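하마우(Hamau) 장난감방 정리 사진

등록일 2022년 3월 14일
분류 사진 모음 > 정리와 보관

하마우 장난감방의 정리 작업을 담은 사진 모음입니다. 장난감방에는 현재 300점이 넘는 장난감이 등록되어 있고, 크기와 쓰임에 따라 선반, 천 주머니, 플라스틱 통에 나누어 보관합니다. 이 페이지에는 작은 장난감을 통에 담는 작업과 정리 탁자의 사진을 올리고, 분류 기준과 보관 위치를 함께 적어 둡니다. 이용자께서 자주 문의하시는 내용은 페이지 아래쪽에 따로 정리했습니다.

작은 장난감은 한 손에 들어오는 크기를 기준으로 합니다. 동물 모형, 탈것, 소꿉 소품, 손잡이가 달린 작은 악기가 여기에 들어갑니다. 낱개로 두면 선반 틈으로 빠지거나 다른 세트에 섞이는 일이 많아서 반납을 받으면 탁자에서 한 번 거친 뒤 통으로 옮깁니다. 큰 장난감은 탁자를 거치지 않고 바로 선반으로 갑니다.

작은 장난감 담기

작은 장난감은 높이가 낮고 위가 열린 통에 담습니다. 깊은 통은 많이 들어가는 대신 아래쪽에 깔린 것을 찾으려면 전부 쏟아야 합니다. 얕은 통으로 바꾼 뒤로는 위에서 내려다보고 고를 수 있어 대여 시간에 줄이 짧아졌습니다. 뚜껑은 쓰지 않습니다. 통끼리 포개어 쌓지 않고 선반 한 칸에 하나씩 넣습니다.

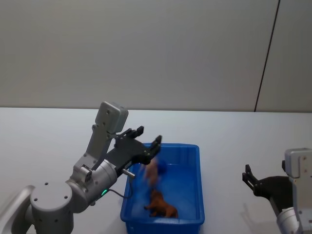 흰 탁자 위의 파란 플라스틱 통과 작은 장난감. 장난감은 황갈색 계열이고 한쪽에 파란색의 둥근 부분이 있습니다.

탁자에서 통으로 옮길 때는 다음 순서를 따릅니다.

첫째, 부속이 있는 장난감인지 확인합니다. 바퀴, 뚜껑, 끈처럼 떨어질 수 있는 부분이 있으면 대여 카드에 적힌 부속 수와 맞추어 봅니다. 빠진 것이 있으면 통에 넣지 않고 탁자 왼쪽의 보류 칸에 둡니다.

둘째, 표면을 닦습니다. 플라스틱은 물기를 꽉 짠 천으로, 나무는 마른 천으로 닦습니다. 봉제 장난감은 이 단계에서 따로 빼서 세탁물 자루에 넣습니다.

셋째, 담습니다. 색깔별로는 나누지 않습니다. 한때 색깔별로 나누어 보았으나 두 가지 색이 섞인 장난감이 많아 담는 사람마다 기준이 달라졌고, 결국 같은 장난감이 매번 다른 통에서 나왔습니다. 지금은 종류만 보고 나눕니다. 종류가 애매한 것은 '여러 가지' 통에 넣고, 그 통이 차면 다시 분류합니다.

한 통에 담는 양은 테두리 아래까지입니다. 테두리 위로 올라오면 선반에서 꺼낼 때 위의 것이 떨어집니다. 양이 넘치면 두 통으로 나누고 라벨을 새로 뽑습니다.

천 주머니에 담는 것

블록과 퍼즐은 통에 담지 않고 펠틱스(Feltix) 천 주머니에 넣습니다. 주머니는 입구를 끈으로 조이는 형태이고, 바깥에 투명한 카드 칸이 있습니다. 카드에는 세트 이름, 조각 수, 마지막으로 조각을 센 달을 적습니다. 조각 수가 많은 스키르쿰(Skirkum) 블록은 세트 하나를 주머니 두 개에 나누어 담고 끈을 서로 묶어 둡니다. 하나만 빌려 가시는 경우는 없도록 부탁드립니다.

퍼즐은 판이 있는 것과 없는 것을 구분합니다. 판이 있는 퍼즐은 조각을 끼운 상태로 고무줄을 둘러 세워 두고, 판이 없는 퍼즐만 주머니에 넣습니다. 고무줄이 늘어난 것을 보시면 반납할 때 말씀해 주시면 됩니다. 새 고무줄은 접수대 서랍에 있습니다.

정리 탁자

정리 탁자는 윗면이 흰색입니다. 작은 조각이 떨어져 있으면 바로 눈에 들어와서 어두운 색 탁자를 쓸 때보다 빠뜨리는 일이 적습니다. 특히 투명하지 않은 작은 바퀴나 단추 같은 것을 찾기 쉽습니다. 반대로 흰색 퍼즐 조각은 잘 안 보이므로 흰 조각이 있는 세트는 회색 천을 깔고 폅니다.

탁자 위에서는 반납 묶음을 하나씩만 폅니다. 두 묶음을 같이 펴 놓고 작업하면 부속이 섞입니다. 한 묶음을 통과 주머니에 다 담고 나면 윗면을 닦고 다음 묶음을 폅니다. 닦을 때는 가장자리에서 가운데로 모아야 부스러기가 바닥으로 떨어지지 않습니다. 수성펜 자국은 젖은 천으로 지워지지만 크레용 자국은 남는 경우가 있어, 크레용 세트는 접수대에서 뚜껑을 연 채로만 확인합니다.

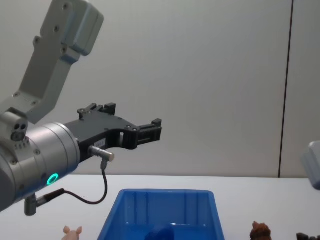

선반과 보관 위치

통과 주머니는 하우겐(Haugen) 선반에 올립니다. 선반은 칸 깊이가 60센티미터이고, 맨 아래 칸을 뺀 나머지 칸은 높이를 바꿀 수 있습니다. 칸 번호는 1번부터 12번까지이며 왼쪽 위에서 시작합니다.

1번에서 3번 칸: 퍼즐과 보드게임. 세워서 보관하는 것이 많아 칸막이를 넣어 두었습니다.

4번에서 6번 칸: 작은 장난감을 담은 통. 어린이가 직접 보고 고를 수 있는 높이입니다. 4번 칸 통은 앞쪽 라벨이 자주 떨어지므로 옆면에도 하나 더 붙였습니다.

7번과 8번 칸: 블록 주머니. 무거운 주머니는 8번 칸에만 둡니다.

9번과 10번 칸: 소꿉놀이와 인형 옷. 인형 옷은 개어서 납작한 상자에 넣습니다. 신발은 짝을 맞추어 집게로 집어 둡니다.

11번 칸: 악기. 건전지가 들어가는 것은 건전지를 빼서 보관합니다. 대여하실 때 접수대에서 넣어 드립니다.

12번 칸: 길이가 65센티미터를 넘지 않는 큰 장난감. 더 긴 것은 선반 옆 바닥에 둡니다. 바닥 자리는 노란 테이프로 표시되어 있고, 문이 열리는 쪽에는 물건을 두지 않습니다.

칸 번호와 통 라벨의 번호는 앞자리가 같습니다. 예를 들어 5-2라고 적힌 통은 5번 칸의 두 번째 통입니다. 구경하신 뒤 원래 자리를 모르실 때는 접수대 앞 수레에 올려 두시면 됩니다.

라벨

라벨은 글자와 그림을 함께 넣어 만듭니다. 글자를 아직 읽지 못하는 어린이가 그림을 보고 제자리에 넣을 수 있게 하려는 것입니다. 그림은 윤곽만 있는 단순한 것으로 골랐습니다. 처음에는 통 안의 장난감을 찍은 작은 사진을 붙였는데, 내용물이 바뀔 때마다 다시 찍어야 해서 그만두었습니다.

붙이는 위치는 통의 짧은 면 가운데입니다. 테두리에 걸치게 붙이면 손이 닿을 때마다 밀려서 한 달을 넘기지 못했습니다. 떼어 낸 자리에 남은 접착제는 식용유를 묻힌 천으로 문지르고 주방 세제로 닦아 냅니다.

자주 문의하시는 내용

부속을 잃어버렸을 때
반납할 때 대여 카드 뒷면에 적어 주세요. 나중에 찾으시면 그때 가져오셔도 됩니다. 같은 부속이 보류 칸에 있으면 맞추어 넣고, 없으면 카드의 부속 수를 고칩니다. 부속이 없어도 놀이에 지장이 없는 장난감은 그대로 대여합니다.

집에서 씻어서 반납해도 되는지
플라스틱 장난감은 괜찮습니다. 완전히 말린 다음 가져와 주세요. 나무와 소리 나는 장난감은 씻지 말고 그대로 반납해 주시기 바랍니다.

통째로 빌릴 수 있는지
통은 보관용이라 대여하지 않습니다. 통에서 고르신 장난감은 접수대에 있는 종이봉투에 담아 드립니다. 블록과 퍼즐은 주머니째 가져가시면 됩니다.

쓰지 않는 장난감을 기증하고 싶을 때
접수대에 먼저 종류와 크기를 알려 주세요. 지금은 봉제 장난감을 둘 자리가 없어 받지 않습니다. 작은 탈것과 나무 소품은 받고 있습니다.

다음 정리

전체 조각 수 확인은 5월에 합니다. 그 기간에는 블록과 퍼즐 대여가 쉬고, 작은 장난감과 악기는 평소대로 빌릴 수 있습니다. 4월 말까지 빌려 가신 블록은 확인 기간 전에 반납해 주세요. 선반 9번과 10번 칸의 위치를 서로 바꾸는 작업도 같은 때에 할 예정이며, 바뀐 배치도는 접수대 옆 벽에 붙입니다.

목록으로 | 이전 글: 보드게임 설명서 다시 만들기 | 다음 글: 없음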